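Typography for Small Exhibitions
Handout 8: Display lettering and reading distance
Course leader: Arnulfo Ayala

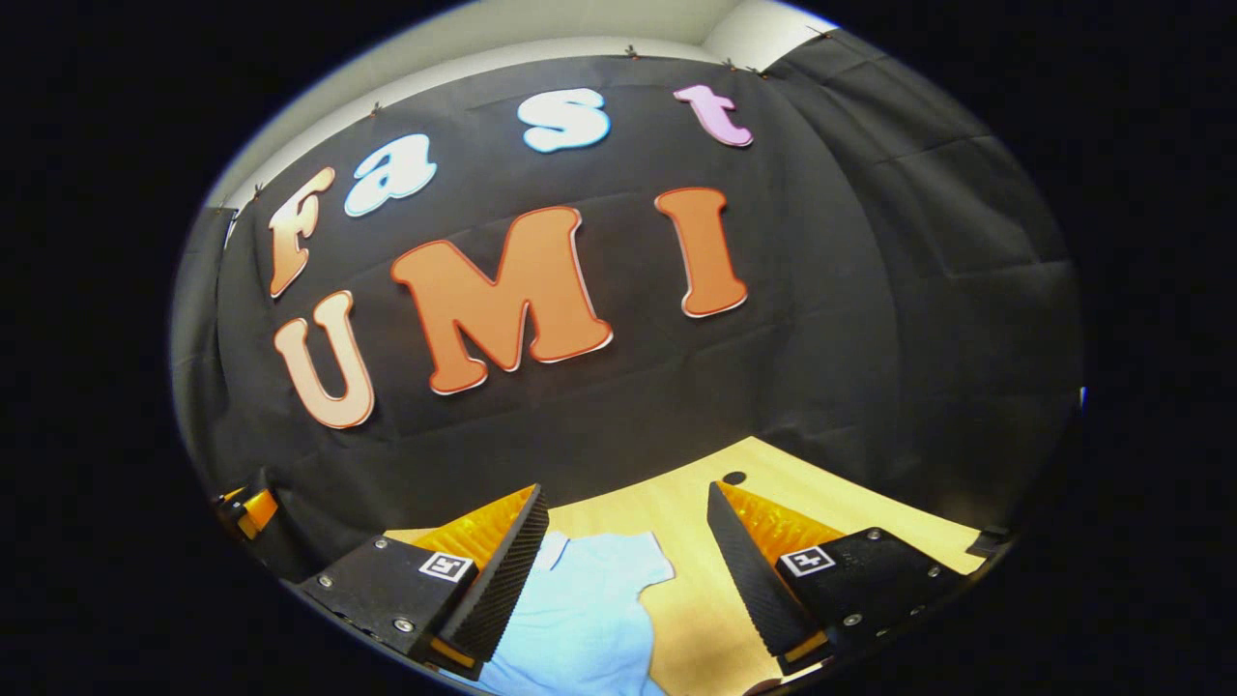

In the last class we spoke about text for books, where the reader holds the page in the hand. Today we move to letters on a wall. The reader is standing, maybe walking, and gives you only a few seconds.

First, the size. For a title that people read from the door, I ask you to start with capitals of 300 mm and test them at full size. Do not trust the screen. Print one letter, fix it to the wall and go to the far side of the room.

Second, the spacing. Large letters need less space between them than small ones. Pairs like "AV" and "To" make holes, and these holes grow with the size. Correct them by eye — the ruler will not help you, as round and straight letters do not sit the same way.

Third, color and contrast. Two colors can be very different and still have nearly the same lightness. Take a gray copy of your design and look if the word is still there. A thin outline can save a weak color, but it also makes the letter heavier, so check the spacing again.

Mixing capitals and lowercase

Lowercase words have a more varied shape, and many readers find them easier in long lines. Short names can stay in capitals. If you mix both, decide which line is the main one and make it clearly larger.

Exercise

Read Berwyn Humphreys, "Letters in Rooms", page 17 (copy in the course folder). Then draw a title of two words for the Histora room in two versions, one with capitals only and one mixed. Bring both on paper, with the gray copy. Cut letters are welcome, but please number them on the back.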